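Kodwood Home Forum > Living Rooms > Sofas and Upholstery

Topic: Light blue sectional – wash the covers or leave them alone?

berhe_lane
Posted April 29, 2018

Hello everyone, and thank you in advance for putting up with a long first post! We moved into my aunt's old house with two kids and a very elderly beagle, and somewhere along the line I talked myself into a pale blue L-shaped sectional. I love it more than I should. Everybody piles onto the chaise in the evening and there is usually a fight over the corner.

My question is about washing. The covers zip off, and the tag (what I can still read of it) says cold water and then something that has rubbed away completely. My mother-in-law says to take every last cover off and wash them together so they fade at the same rate. My husband says if we take them off we will never get them back on. I can see both of them being right. There's a faint tea stain on one seat cushion and the arms are getting that slightly gray look where people rest their hands.

Same sort of color and shape as ours:

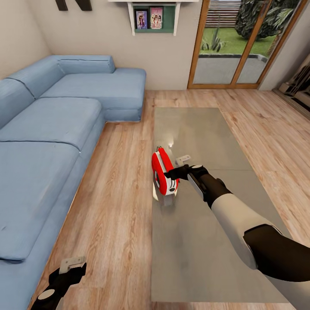
Re: wash the covers or leave them alone?

pincushion_dot
Oh, I do love a blue sofa. I had one for 10 years and cried when it went to my nephew's apartment.

Your mother-in-law is right, I'm sorry to tell your husband. Wash one cover by itself and it will come out a shade lighter than its neighbors, and once you've seen it you'll see it every time you walk into the room. Do them all in one weekend, cold, gentle cycle, inside out with the zippers closed. Then hang them over a line in the shade. I put mine back on while they were still the tiniest bit damp and they stretched over the foam nicely.

Re: wash the covers or leave them alone?

Undex
I have to disagree with Dot there, with affection. Please don't put damp covers on foam. My sister did that with hers one July and the whole den smelled like a gym bag until fall. Dry them all the way and wrestle with them. It's a two-person job, and a flat wooden spoon is handy for getting into the corners.

I'd also ask whether you need to wash them at all. One tea stain and grubby arms is a spot-cleaning job in my book. Lukewarm water, a drop of dish soap, a white cloth, and dab from the outside of the stain in toward the middle. Try it on the back of a cushion first – some blues let go of their dye very easily.

Re: wash the covers or leave them alone?

pincushion_dot
Well, mine never smelled, but I live somewhere very dry, so I'll give you that one, Undex.

Re: wash the covers or leave them alone?

Sixten Skjelbred
I sewed slipcovers for a living until my hands gave out, so forgive an old man for going on a bit. You are both partly right. Spot clean first and live with it for a week. If you can see a ring where you cleaned, then wash everything. Before you do, pin a scrap of paper inside each cover and number it, and take a picture of the sofa from the doorway. Seat covers that look identical very often aren't, and I've watched grown people weep over a zipper that was 2 inches short.

Also, berhe_lane, what do you have on the floor and in front of it? People blame the sofa for looking tired when the trouble is that it's always the same seats getting used, usually the ones handiest for the coffee table. If your cushions are the same size, swap them around every month or so.

Re: wash the covers or leave them alone?

berhe_lane
This is all so helpful, thank you! Wood floor, light honey color, and no rug yet (the beagle has opinions about rugs). We have a glass coffee table in the middle, and yes, Sixten, you've caught us. The seat nearest to it is the one with the tea stain. I never once thought of swapping them.

The layout is very much like this one, chaise at the far end and the table out in the middle:
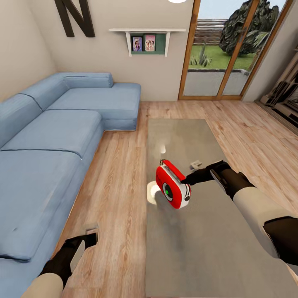 Blue sectional, glass coffee table, light floor

I tried the dish soap on the back of a cushion last night and no blue came off on the cloth, so I'm feeling brave. Should I do the arms the same way, or is there something better for that gray look?

Re: wash the covers or leave them alone?

Undex
Same way, only do the whole arm from seam to seam so you don't end up with a clean patch in the middle. Wring the cloth out well.

Re: wash the covers or leave them alone?

relteck_rosie
Jumping in with a vote for a small throw over each arm. My family laughed at me and now they all steal them when it's chilly. They go in the wash with the towels and the sofa hardly needs anything done to it.

Re: wash the covers or leave them alone?

Sixten Skjelbred
I never could get a throw to stay put on an arm, but if it works for Rosie I won't argue. Let us know how the tea stain comes out, and give the beagle a scratch from me.

Related topics
Feather or foam for a deep seat?
Getting candle wax out of cotton
Chaise on the left or the right in a narrow room
Glass coffee tables and small children
8 replies: My cushions keep sliding forward

We use cookies to keep you signed in and remember your settings. By using this forum you agree to our cookie notice.

Contact us | Forum rules | © 2018 Kodwood Home Forum | Back to top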